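Burkside Clubhouse – Annual Walk-Through, Ground Floor
Inspected by Zawadi Kinyua. Comments typed up the same evening, December 31, 2021, because that is how I celebrate.

ENTRY AND HALL

Front door closes and latches on its own: PASS
It needs a moment to think about it. Give it the moment.

Exit sign lit: PASS

Exit sign lit on battery: FAIL
Went dark the second I held the test button. Same comment as in June, when I was told a battery was on order. I would like to meet this battery.

Doormat flat, corners down: PASS WITH COMMENT
One corner has been taped. The tape is now the thing you trip on.

KITCHEN

Fire extinguisher present, gauge in the green: PASS
Tag is current. Please stop hanging the oven mitts on it.

Range hood filter clean: FAIL
I took it down and it kept the shape of my fingers. Soak it overnight in the Favex degreaser under the sink, then do it again.

Outlets near sink trip when tested: 3 tested, 2 tripped. FAIL
The one by the toaster did nothing at all. I put a strip of tape over it. Roxana Cabrera has already taken the tape off to make toast, and we have had words. Electrician, please, before anyone plugs in anything else.

Space heater (2000 watts, label on back) plugged straight into wall: FAIL
It was on an extension cord, and the extension cord was on another extension cord. Both are now in my car.

Smoke alarm sounds: PASS
Very much so.

STORAGE CLOSET

Nothing stacked within 20 inches of the water heater: FAIL
Folding chairs, a fake tree, and the box marked GILANI – KEEP, which has been kept through four inspections without anyone opening it. I opened it. It is full of empty binders.

Light switch works: PASS

DINING ROOM

Floor even, no lifted tile: PASS
Walked it in socks and then in shoes. Joints are sound. The shine is another matter. Whoever buffs it should go easier on the Rorkeveo polish, or at least put out the wet floor sign, which I found behind the piano.

Clear path along the table: PASS WITH COMMENT
Fine with the chairs pushed in. Push the chairs in. 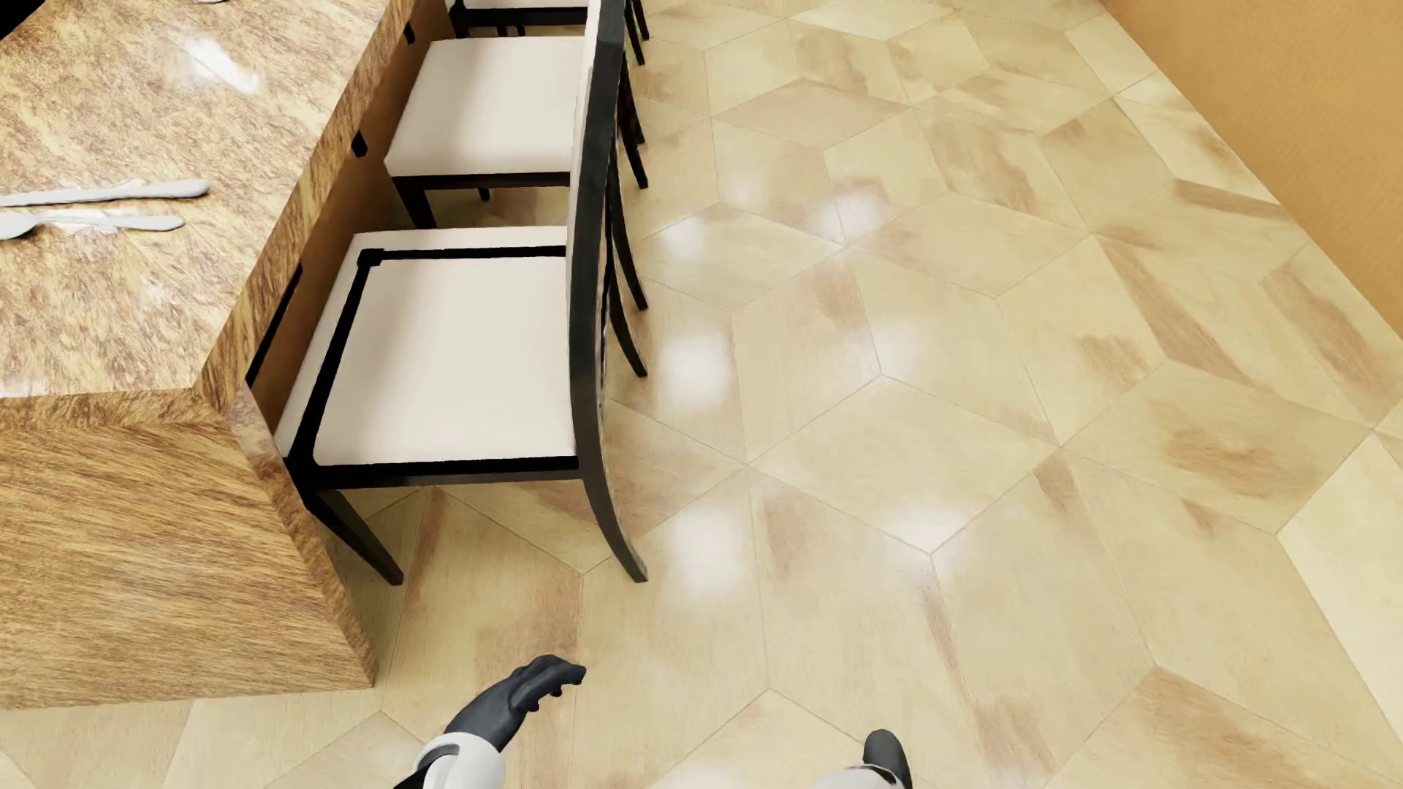
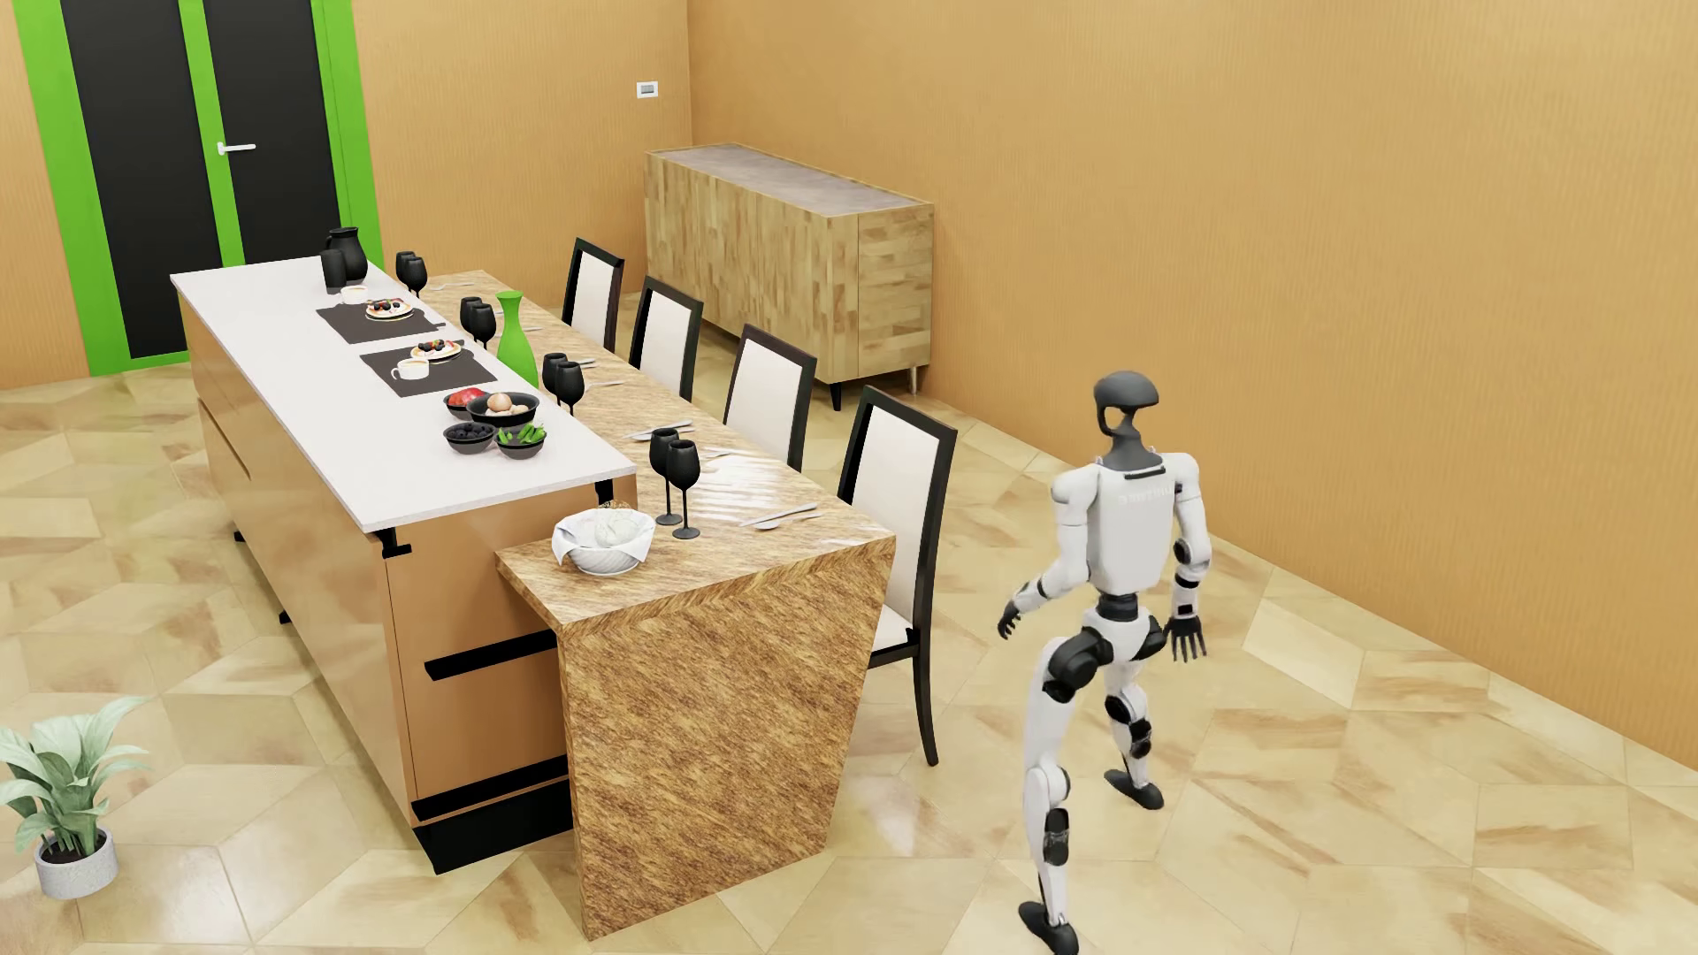

Window locks open from inside without a tool: PASS
One was painted shut last time. It now opens, with some of the paint.

Carbon monoxide alarm: FAIL
The bracket is on the wall. The alarm is not on the bracket, or anywhere else I looked.

PAPERWORK

Emergency numbers posted by phone: PASS WITH COMMENT
The numbers are correct. The phone is gone.

Evacuation plan posted: FAIL
The sheet gives a web address for the plan. I typed it in and got a 404. Print the plan, on paper, and pin it up.

Re-check of all FAIL items once the electrician has been. Leave the closet key on the hook, and the heater where I put it.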